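Week 3: Can It Clear the Table Yet?
Household and Shop-Floor Automation
Notes to go with the lecture, Mellor Building, Room 1706

Before we begin, a quick word on how to use these notes, as a few of you have asked. They're fuller than the slides and they wander a bit more, so please don't try to memorize them. Read them once before the lab with a cup of something warm, then go back to whichever section your group has been given. The readings are at the end.

Where we left off

Last week we talked about the factory, where robots have been earning their keep for a long time. A welding arm on a car line is a wonderful thing, and I don't want anybody coming away from this course thinking otherwise. It works because people have gone to enormous trouble on its behalf: the part arrives in the same place, facing the same way, under the same lights, and there's a fence to keep the rest of us out. If you added up the labour of arranging the world so that the arm can do its job, you'd often find it was more than the labour of programming the arm.

A kitchen or dining room has had none of that trouble taken. The chairs are wherever people left them when they got up. Things get put down on other things. And the person who lives there would quite like to keep living there while the robot works, thank you very much, without tape on the floor or a special colour of mug.

So our question this week sounds small. Can a machine clear a table? I'd like you to hold on to that question even when we get deep into the mathematics, because it's very easy to lose.

What the chore is made of

When I ask a new group to write out the steps for clearing a table, I nearly always get three: pick the thing up, carry it, put it down. That's a perfectly good description for another person, who'll fill in the rest without noticing. For a machine we need to go a good deal slower. It has to get to the table, find out what's on it, decide which things belong there and which don't, choose one to start with, get its hand to that one without knocking the next, hold on firmly enough but no firmer, back away, turn around in whatever room there is, travel, and find a spot at the other end that's free. Then it has to remember what it was doing.

Consider just the first bit, getting the hand to the thing. A mobile arm has a body that takes up room and a reach that runs out sooner than you'd like. A small red block in the middle of a tabletop is easy to see and awkward to get at, and a thin little stick of a thing lying beside it is worse. Fingers that suit the block may well close over the top of the stick and come away with nothing. And before any of that, the base has to be parked somewhere sensible, with a table leg here and the star-shaped foot of an office chair there. 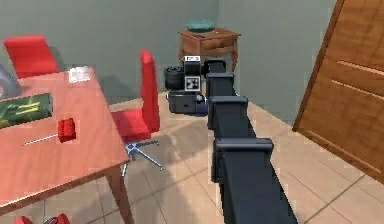

Awuor Odera asked at this point in the lecture why the robot couldn't simply be told where to park, and it's such a fair question that I've put it into the notes. You could tell it, certainly, and in the first lab we will. The trouble is that a parking spot is only good for one arrangement of the furniture. Nudge a chair over by the width of your hand and the spot may be useless, or the arm may now have to come in over the chair back. What we'd like is for the machine to work out its own spot from what it can sense, and to work it out again if it's wrong. Planning the base and the arm together is harder than planning them one after the other, and we'll spend all of Week 5 on it, so don't panic if it feels slippery now.

Clutter, and why it deserves its own section

People in robotics say "clutter" as though it were a kind of weather. It's really several different problems, and I find it helps to pull them apart.

Hiding. One object stands in front of another. If you've got a boxy handbag on the table, anything behind it is partly a guess from where you're standing. The robot can move itself to see better, or it can move the bag, and each of those costs time.

Crowding. Everything may be perfectly visible and the fingers still won't fit. You and I get around this by sliding things, tipping them, or scooping with the side of the hand. Most grippers in most labs do very little of that, although it's a lively area and I'd be delighted if one of you took it up for a project.

Variety. A plate is wide and flat and wants to be taken by its rim. A bag with two handles wants to be lifted by them. A toy brick will put up with almost any grasp you like. A slim metal tool wants to be pinched close to the surface, which means bringing the fingers very near the table, which makes the safety people nervous. You'd like one hand that does all four, and yours already does!

Belonging. This one tends to be forgotten. Some things on a table live there. Does the toy brick on a chair seat count as part of the job of clearing the table? You'd probably say yes if you were tidying up, and you might well say no if you were only setting places for supper. The instruction was the same four words either way.

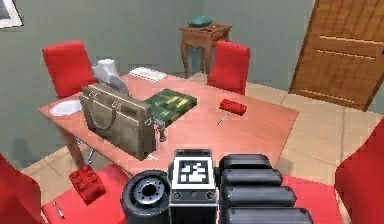 Akinyi Muriithi thinks I make far too much of belonging, and wrote to me after the last offering of this course to say so. Her view is that people will cheerfully learn to give clearer instructions, just as we all learned what to type into a search box, and that the hand is the real bottleneck. Give her a hand that can pinch a slim tool off a flat surface every single time, she says, and she'll put up with telling it which tool. I still come down on the other side, though less firmly than I used to. Have a good think about which of us you agree with, and bring a reason along to tutorial. A household chore you did yourself this week makes the best sort of evidence.

Moving the job along

Now let's leave the table and go next door, so to speak. Carrying is the part of the chore that looks dull and eats up a surprising share of the effort. A home robot must go from one floor surface to another, around whatever has been left standing about, and arrive facing the right way. If there's a cart, the cart is both a help and a nuisance. You can put a whole armload of things in a basket and save yourself the trips, which is just what a person would do in a shop or a stockroom. But then the robot has to push the cart, and a cart on casters has opinions of its own about which way it's going.

I like the cart very much as a teaching case since it sits right between home and shop floor. The choice between "one thing at a time in the hand" and "gather, then carry" is a planning choice, and a machine that can make it well is doing something more interesting than any single grasp. It has to know that the small things sitting together on that orange piece of furniture could travel together, and that fetching the cart first is worth the bother.

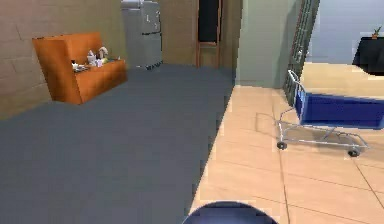
Nia Trevor
Lecturer and Unit Coordinator, Household and Shop-Floor Automation

How we'll measure it

I've left the measuring until now because it's where the arguments start, and I wanted you to have the chore clearly in mind first.

In the lab you'll be working in simulation with the Ruvov environment. Each group gets 185 trials, which sounds like plenty and goes awfully quickly. Please save the last 10 for your final run and don't touch your code once you've started them. Rehema Athumani is running the lab sessions and will be very kind about nearly everything except that.

For each trial you'll write down whether the whole chore was finished, and separately how far it got. Do keep both. A robot that moves every object but one has scored nothing on the first measure and done very nicely on the second, and a person coming home to that room would feel something in between. You should also note every time somebody had to step in. A chore that's finished with a helping hand every few minutes is a different product from one that's finished while you're out at the shops.

Be careful, too, about what simulation lets you claim. It's generous in some ways: you can put every object back exactly where it was, and nothing gets broken. It's stingy in others. Contact between a fingertip and a thin object is one of the hardest things to model properly, so a grasp that's reliable in simulation might be hopeless on a real table, and now and then the reverse. Small bottles on a shelf are a lovely test of this. Whether a bottle slides or topples when a finger brushes it depends on its weight, how full it is and what the shelf is made of, and your simulator has had to settle on some value for every one of those. 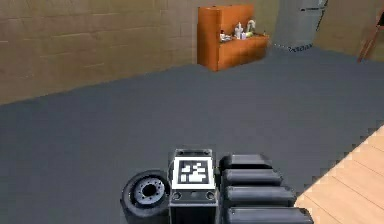
So when you write up your results, say "in simulation" and say it early. I'd sooner read a modest sentence I can believe. If your success rate drops when the lighting or the starting position changes, put that in as well, because it'll be the most useful line in the report for whoever tries it next.

So, can they do it yet?

My own answer, for what it's worth: parts of it, in rooms they've met before, at a pace that would try your patience. Picking up a sturdy object from an open surface is in good shape. Getting about a room is in good shape too, until someone moves the furniture into a gap. Thin things, soft things and crowded shelves are still properly hard. Stringing it all together is hardest, as small failures pile up over a long chore. If every step works nine times in ten, work out for yourself how often a chore with ten steps gets to the end. Do it on paper before tutorial. It's a sobering little sum.

The shop floor is further along wherever someone is willing to tidy up the problem first, with bins, fixtures and fixed routes. I don't consider that cheating, and some of you will make very good careers out of it. Atieno Kinyua's guest lecture in Week 6 is on exactly this, so please come with questions.

For tutorial

Write out the steps of one chore you know well, as slowly as you can bear to. Mark the step you'd expect a robot to fail at, and the step where it would do better than you.

Take your group's task and decide what "finished" means before you run anything. Write it down and have another group read it back to you.

Settle the parking question for one table and one block: where should the base go, and which chair would you have to move to spoil it?

Reading

Course reader, sections on mobile manipulation and on grasp planning. The Grovotov chapter is optional and rather dry, though the diagrams are good. The Reva case study is needed for the Week 5 quiz, so leave yourself a proper evening for it.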